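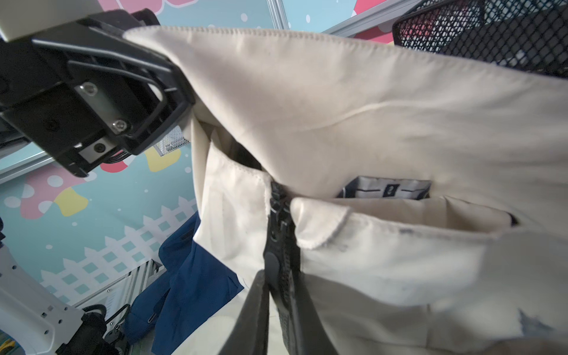

Niall Paterson objected that we were reviewing the brochure and not the arms, and asked why a kit sold for "household textiles" should be judged on zippers at all. We take the objection seriously, having made it ourselves in an earlier draft. Our reply is that the Flornus seller's page lists jackets first among the items the kit is said to handle, and a jacket with no working closure is a short test.

4.2 Garments with closures

Figure 2. Two-gripper handling of a beige garment with a black zipper, wrist camera view. One gripper holds the stitched top hem; the fingers of the second pinch the fabric on either side of the zipper.

The kit was leased from Galbraith for 28 days and set up at our Hallham site by the supplier's own installer. We used the stock grippers and the stock software, and we changed no settings after the first morning. Each garment was presented hanging from one gripper, as the manual advises, with the second free to find the closure.

The hold at the hem is the part of the product we have least to complain about. A folded, stitched edge gives the jaws something to grip, and the makers plainly tuned for it. The closure is another matter. When the fingers come in close to the zipper, they fill much of the wrist view, and the operator is left judging depth from creases in the cloth. The manual calls this "assisted alignment." We could not find what was doing the assisting.

Pocket flaps deserve a mention, as the product literature leaves them out. A flap that lifts away from the body of a garment offers a second stitched edge near the one the operator wants, and in our view any claim about unattended use should say how the system tells the two apart. We put this to the supplier in October and received a link to the same brochure.

There is also the matter of the training set. Galbraith advertises 4,000 garment sessions, but the data sheet does not say how many involved a closure of any kind, or whether the same few garments were used over and over. Valentin Pîrvu reports a similar gap in the paperwork for the older Moltlow kit — there the figure was dropped from the next edition of the data sheet.

We ran closures with 12 garments. Results by garment are given in the next section, with runs stopped by the operator listed separately from runs the software ended itself. The supplier's own summary adds the two together.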